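Indoor Air and Study Habits in Shared Student Housing
Final report, Pevidham Hall project group
Prepared by Trinidad Pascual
6 January 2025

Background
The group examined whether opening windows on a fixed schedule changed how residents rated the air in their common rooms. Five common rooms in Pevidham Hall and Bamell House took part during November.

Method
Residents completed a short form each evening. A total of 99 residents enrolled, and 47 returned every form. Forms with missing room codes were excluded. Carbon dioxide readings above 2,000 parts per million were checked against a second meter.

Findings
Residents on the schedule rated their rooms as less stuffy. Ratings of noise were higher in Bamell House, where the windows face the road.

Living room interiors
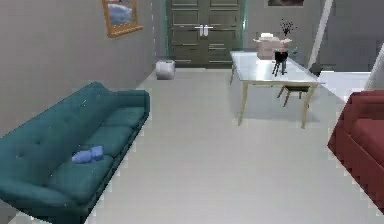
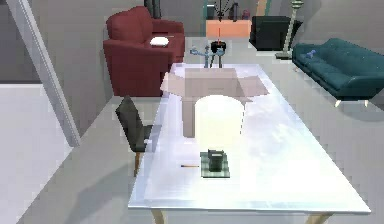
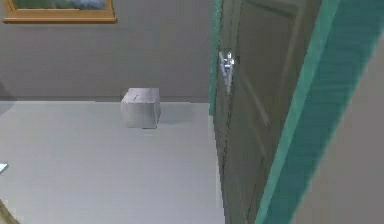 Limitations
Ratings were self-reported, and outdoor temperatures were not recorded at Bamell House. The group recommends that a later study include a heating log and cover a full semester.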